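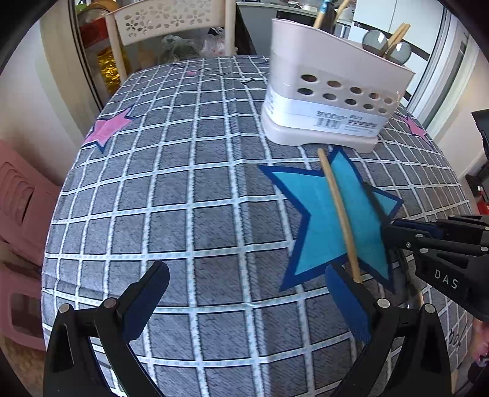

Kitchen & Dining > Storage and Organizing

Utensil holder: plastic with holes or a solid wooden one?

vedis_n
27th August
Trying to settle this before I buy another one. We eat with chopsticks most nights and they live on the table, in a caddy with drain holes and a tray under it. The holes do their job. The trouble is the tray, which gets slimy if I skip a few days. I've been looking at a round wooden holder from Boltimby, but everything would be packed in tight, spatulas and chopsticks together.

Anyone gone from one to the other?

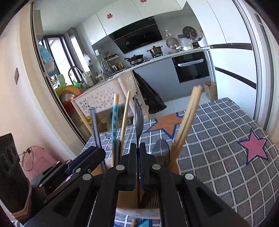 Ok-hee Kang
Don't put chopsticks in wood unless they are bone dry. I had a Jurkton wooden one and it went black at the bottom by June. Plastic isn't pretty but you can scrub it.

jclaeys70
Disagree. Mine is wood, 8 years old, no mold. Dry things with a towel first and it's fine. I'd worry more about knives. Keep those out of any holder where people grab without looking.

Ok-hee Kang
Eight years in a dry house maybe. Mine sits by the sink.
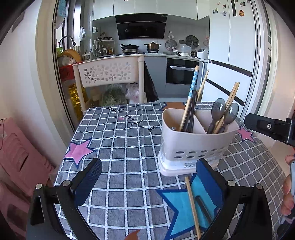 vedis_n
Sink is the other question. Counter space is short, so the table it is. What I want most is a way to keep the cooking tools away from the chopsticks. A divider helps with that, and the beige plastic holder has one, though there's still a dark spatula and a couple of gray plastic spoons sharing it with the chopsticks. I may just get a second holder for the spatulas and put it next to the stove.

Shakuntala P.
Two holders, yes. And wash the tray when you wash the dishes, it takes no time.

jclaeys70
Still say wood, but two is a good idea either way.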